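検索 キーワードを入力 すべての章 この章のみ

第7章 把持不良とパッド剥離への対処

この章は、Brevum 手持ちグリッパ(以下「本機」)が物を落とした、挟まない、あるいは挟んだまま放さない場合の手順をまとめたものです。読者の多くは、すでに何かを割ったあとでこの章を開いていると思います。破片を片付けてから続きをお読みください。破片の片付けに本機を使うことはできません。

7.1 症状の見分け方

本機の不具合は、おおむね次の症状から始まります。

・閉じた指の間を、食器の縁がゆっくり滑っていく。
・トリガを戻しても指が開ききらず、途中で考え込む。
・指を開くと、左右の戻り位置がそろわない。
・表示部に「E-236」が出る。

E-236 は「把持力が指令値に達しない」という意味の表示です。初版の説明書では「把持力が不足している可能性がある状態の可能性」と訳されており、Wada 事業所からたいへん丁寧な問い合わせをいただきました。本版で直してあります。

注意:E-236 が出ている間も、トリガは動作します。表示は警告であって、動作を止める機能はありません。止めるのは操作者の役目です。

7.2 作業を止める

1. 対象物を持っている場合は、空いている手で下から支えます。
2. 対象物を台の上に下ろします。台に届かないときは、台のほうへ歩いてください。
3. トリガをゆっくり戻し、指を開きます。
4. 指が開かない場合は、対象物を引き抜かず、後部の解放つまみを左へ回します。
5. 主電源を切ります。表示部が消えるまで待ちます。
6. 電池を外します。

警告:電池を付けたまま指の間に手を入れないでください。パッドは柔らかくても、その奥にある金具は柔らかくありません。

注意:手順4の解放つまみは、右へ回すと締まります。急いでいる人の半数は右へ回す、というのが当方の実感です。

7.3 パッドの点検と交換

パッドは消耗品です。しかし見た目がなかなか悪くならないため、消耗品として扱ってもらえません。Wistthorpe 倉庫から戻ってきた一台は、積算開閉回数が3,310回に達しており、添えられた点検票の「パッド」の欄には「良好」とありました。パッドは片側にしか残っていませんでした。

1. 電池が外れていることを確かめます。
2. 指の内側の面を明るい場所で見ます。粉、油、洗剤の膜があれば、乾いた布で拭き取ります。
3. パッドの端を爪で軽く押し上げます。浮くようであれば交換します。
4. 古いパッドをはがし、残った接着剤を付属のへらで落とします。金属のへらは使わないでください。
5. 新しいパッドを下端から上へ向かって貼ります。気泡が入ったら、はがして新しいものを貼ります。貼り直しはできません。
6. 左右を閉じた状態で固定クリップをかけ、ひと晩置きます。

注記:パッドの品番は605です。外観のよく似た別品番の戸当たり用クッションが Kundulberg の売店で手に入りますが、これは戸当たりです。

注意:瞬間接着剤を使わないでください。4月の改訂でこの一文を加えた理由は、保証係の棚にいまも並んでいます。

7.4 再発の確認(食器を使う把持試験) 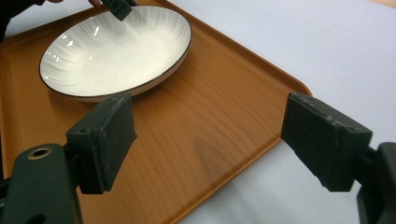
把持試験は、パッドを貼り替えた機体にも、貼り替えずに済んだ機体にも必ず行います。試験用の食器は、使う人がふだん扱うものから選んでください。樹脂のコップで合格した機体が、その日の午後に陶器を落とした例があります。白い陶器の鉢のように内側がつややかで、口が広く浅いものは、パッドの弱りを調べるにはよい相手です。鉢は縁のある盆に載せておくと、滑り落ちても行き先が限られます。縁に濃い色の細い線が入った鉢なら、その線を目印にして、つかんだ位置がずれていくかどうかを見ることができます。指の表面の擦れや角の小さな欠けは、それだけでは不合格としません。見るべきは内側の面です。手で鉢を押さえる場合は、指先を挟み込みの範囲に入れないでください。

1. 電池を取り付け、主電源を入れます。
2. 何も挟まずに指を開閉し、左右が同時に動くことを確かめます。
3. 鉢の縁を挟み、台から指一本分だけ持ち上げます。高さで度胸を示す必要はありません。
4. ゆっくり7つ数えます。
5. 縁がパッドの上を動かなければ、鉢を下ろして指を開きます。
6. 手順3から5までを、縁の反対側でも行います。
7. 途中で E-236 が出た場合、または縁が動いた場合は、7.2へ戻ります。

注意:試験中に鉢が落ちはじめたら、手を出さずに見送ってください。鉢は交換できます。

7.5 それでも直らないとき

パッドを交換しても E-236 が消えない場合は、指の取付部の緩みか、力センサの故障が考えられます。取付部のねじは、付属の六角レンチで止まるまで締め、そこでやめます。もう少し締めたくなる気持ちは理解しますが、ねじ穴の修理は有償です。

力センサは使用者側では調整できません。カバーを開けた機体は、閉め方がどれほど上手でも当方に分かります。

返送の際は次のものを同梱してください。

・本体と電池(電池は外した状態で)
・はがしたパッド
・症状を書いた紙。「動きがおかしい」の一行だけでは受付できません。何を、どこで、どのように挟んだかを書いてください。

割れた食器の同梱は不要です。

受付先:Brevum 保守窓口 担当 南 毅(Takeshi Minami)
本章改訂:2025年10月27日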